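Gallutau Button Labels

A word list for the people who write the text on small household controls: fan remotes, heater panels, timers, light switches with more than one setting. 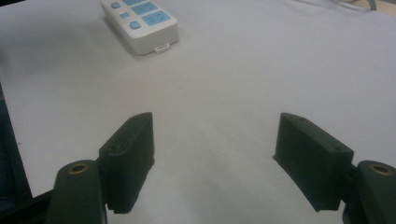
The list started as a spreadsheet kept by Sarla Kushwaha while she was translating manuals for Bastaveck. The same button was called Mode in one booklet, Function in the next and Select in a third, and readers wrote in to ask which one they were supposed to press. Lalit Gautam turned the spreadsheet into plain text files and added the Hindi column.

What is in it

labels.csv - 200 entries, one per line. Columns are id, label, short_label, meaning, hindi, notes.
avoid.csv - 100 words we suggest leaving off a button, each with a replacement.
CHANGES.txt - what moved between versions.

A short_label is never longer than 7 characters, spaces included. Where no decent short form exists the field is left empty. Please don't fill it by dropping vowels. We had TMPR and SWNG in the first version and both were misread by people who had used the product for years.

Encoding is UTF-8, fields are separated by commas, and any field with a comma in it is quoted. Older copies of Excel will garble the Hindi column unless you import the file instead of double-clicking it.

Known problems

"Off" and "Standby" still share a meaning in 11 entries. Kiran Tyagi is going through them.
The notes column mixes British and American spelling.
"Swing" is listed for fans only. Air conditioner makers use it too, sometimes for the vertical vanes and sometimes for the horizontal ones.

Contributing

Send one change at a time, with the label as it is printed on the product and a line on where you found it. Ekow Quansah reads submissions in batches, so a reply can be slow - the next batch is in July.

License

CC BY 4.0. Credit "Gallutau Button Labels" and link to the version you used.

Last updated 24 May 2026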